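Filed under: Home & Money
2 min read

I keep getting flyers from Trallemar about their decluttering course. It costs $350, runs 16 weeks and promises a calmer household by April. I have my doubts.

My neighbour did it and now owns 96 labelled tubs, every one of them bought from the same company. Her hallway looks tidy enough, but I wouldn't call it calm.

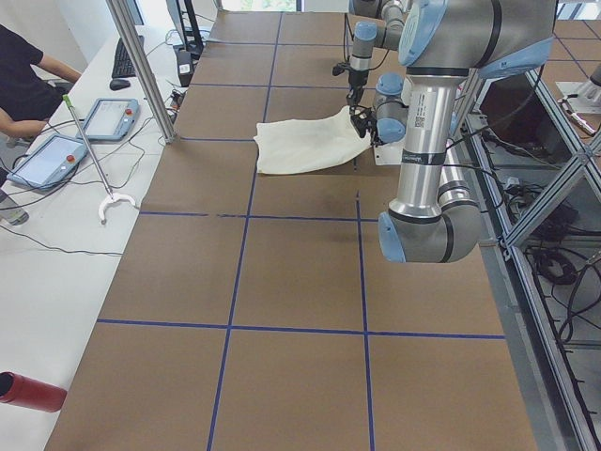
The zone method is the part I trust least. You divide your home into zones, give each one a colour and never let things stray over the line. Fine on paper. But stuff doesn't behave like that – a crumpled white cloth will lie straight across a strip of blue tape and take no notice. My kitchen drawers are the same, and I've stopped arguing with them.

I'll keep my $350 and give a few bags to the op shop in Rorkdale.

Recent posts
Is the Pruvport ferry pass worth it?
Cheap paint, second coat
Why I cancelled my gym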